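Let them take the old ones to bits

27/07/2026
By Jaanus Liepiņa

I have been helping at an after-school robotics club for long enough now that I have opinions about it, and my family would like me to put them somewhere other than the dinner table. So bear with me, please, and put the kettle on if you are that way inclined, as I do tend to go round the houses.

My main opinion is that we give young people far too many tidy problems. The competitions are lovely things and I would not want to lose a single one of them (I have cried at two finals, and I wasn't even related to anybody). But the usual competition robot lives on a flat mat with lines on it. It picks up a foam block and puts it in a foam box, and the block has been the same size since the day the rules were printed. You can get terribly good at foam blocks. I have known teams who could do it with their eyes shut, and who went a bit pale when a door handle was suggested.

Our lot, who named themselves Metska in their first week after an argument I was glad to miss, had three seasons of foam blocks and did rather well at it. Then last November they asked whether they could do something else. What they wanted was to teach an arm to work inside a computer. They had no interest in programming one, you understand, they meant reaching into the case and handling the parts, the way a repair person does. I said it sounded hard. They took this as a yes. 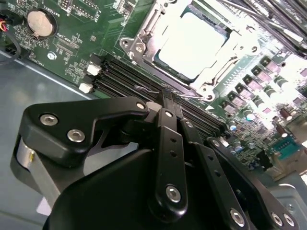 The gripper at work over the memory slots.

I should say that the money side of this was less frightening than I had feared. The whole project, arm and all, came to 2,246 pounds, and 2,000 of that was a grant from Trastico, a small firm out by the ring road that makes packing machinery and has been kinder to us than it had any need to be. The rest was cake sales and one very good raffle. The computers cost nothing at all. Offices throw them out by the vanload, and once you let it be known that you will take them you have to be quite firm about when to stop. We currently have 34 of them in the cupboard that used to hold the gym mats, and the gym mats are in my garage.

What has struck me, watching all this, is how differently the students behave around a real machine. A foam block forgives you. A computer board has a hundred little things standing up on it at different heights, with wires looping over the edge where you would least like them, and every one of them was put there by somebody who assumed that a human hand would be coming along later. I had never thought about that before. I must have opened a dozen computers in my life and never once noticed how clever my own fingers were being. You feel your way round a cable without deciding to. You press a bit harder when something doesn't give, and then a bit less, and you could not for the life of you write down how much.

Well, they have had to try to write it down, and I think that is the best lesson we have stumbled on in all my years there. There is a notebook on the go, a great fat thing with a coffee ring on the cover, in which they put down what their own hands do before they ask the arm to do it. Some of the entries are lovely. "Wiggle, but only in your mind," says one. Another gives most of a page to the lever beside the processor and how you must tuck it out and under its little hook, and which finger wants to do the work. I would put that page up against a good deal of the English homework I have seen.

Now, I have had the other side of this put to me, and by people I respect. Mrs Gumede, who ran the club before I came along and still tells me when I am wrong, thinks we have made it too narrow. Her point is that on a foam-block team there was a job for everybody: somebody drew the plans, somebody did the poster, somebody shouted. With the arm there is one machine, and whoever has the controls has the fun, while the others stand about holding a screwdriver. She is right about some of that. We did lose two students after Christmas and I suspect boredom had a lot to do with it. We have since gone over to short turns with a timer, and there is always a second computer open on the next bench for anyone who would like to practise by hand, which has helped more than I thought it would.

The other complaint is about breakages, and that one I can't get very worked up over. 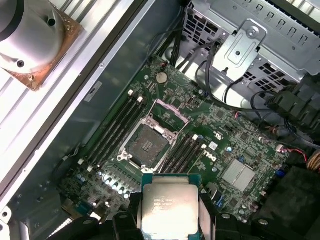 Yes, things get bent. The pins in a processor socket are fine as hairs and you only need to come down on them crooked the once. But these machines were on their way to the crusher, and a sixteen-year-old who has bent a socket learns something about patience that I could not have got across in 100 talks at the whiteboard. I tried, too, I had slides. What I would say to any school thinking of it is that you must decide at the start that breaking things is allowed, and say so out loud, and then keep your face straight when it happens. I am still working on my face.

There is also the question of what it is all for, which parents ask me at the gate, very politely. They can see where a trophy goes. A robot arm that fiddles about with the insides of an elderly office computer is harder to put on a shelf. I usually tell them that somebody is going to have to sort out all the machines we keep throwing away, and that I should like it to be people who have had their noses in one. On the days when I am tired I tell them to come in and have a go. One father did, and stayed until we locked up, and he has asked me since whether the Saturday session is open to grown-ups. It isn't, yet.

We did put the project in for the Eler Prize in the spring and came nowhere, as there wasn't a category that fitted, and the judge wrote us a nice note suggesting we might think about a simpler task next year. The students read it out to each other and then went back to the bench. I have kept the note. Next term they want to have a go at laptops, where everything is half the size and glued down, and I have already told them it sounds hard.

Contact the editor | © 2026 Jaanus Liepiņa. All rights reserved. | Back to top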